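Reviews > Kitchen > Kettles and Coffee

The Prodavura Stovetop Kettle, After a Long Winter of Tea

By Naledi Pretorius
March

Print this page | E-mail this to a friend

I should say right off that I am a tea person, and that I come from a family of tea people, so when a kettle lets me down I take it harder than I probably should. My last one was a Steyn, a wedding gift, and it sat on the back left burner through two apartments and one very drafty rental house before the handle finally loosened past what any screwdriver could fix. I kept using it for a month after that with a dish towel wrapped around my hand. My sister caught me at it over the holidays and said some things, and that was how I ended up shopping for a new one.

The Prodavura cost me 53 dollars at the kitchen shop in Melton, which felt like a lot for something that heats water. They had cheaper ones on the same shelf (and one much fancier one with a gooseneck that I picked up and put down three times), but I liked the weight of this one and I liked the lid. The lid comes all the way off! I can get my whole hand inside to scrub, and with water as hard as ours that matters more to me than the color or the shape or whether it sings.

It does sing, by the way. The whistle starts low and takes its time climbing, so you get a little warning before it's really going, and I can usually make it in from the porch before the dog starts up along with it. If you want something loud enough to hear from the basement, this may not be your kettle.
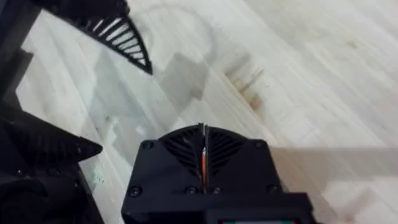 CENDDALE, March

I've moved since I bought it, so the second half of this review comes from a different stove altogether. In Melton I had gas, and here I have one of those flat glass tops, and I was braced for trouble. The old Steyn had a bottom that had bowed a bit over the years and would have rocked like a boat on glass. The Prodavura sits flat and stays put, though it is slower to boil than it was over the flame. I put that down to the stove and I've learned to start it before I go looking for a clean mug.

Now for the complaints, and I do have a few. The spout drips if you pour slowly, and I am a slow pourer by nature. You have to commit to it, one good tip of the wrist, and then it behaves. The handle stays cool but the knob on the lid does not, and I've yelped more than once reaching for it without thinking. I also wish there were a fill line on the inside. I overfilled it the first week and had water spitting out of the spout all over my clean stovetop, which did not improve my morning.

As for cleaning, I boil it out with white vinegar and water when the scale starts to show, let it stand for 20 minutes, and rinse until I can't smell it anymore. My mother used lemon halves and swore by them, and I've tried that too. It works nearly as well and the kitchen smells nicer afterward, but then you've used up your lemons and you're sitting there with plain tea.

Would I buy it again? Yes, I think I would, drip and all. It makes enough for a pot and a second cup, it has kept its shine better than I have this winter, and my sister has stopped mentioning the dish towel. If you already own a kettle you love, keep it, and check the handle screws now and then.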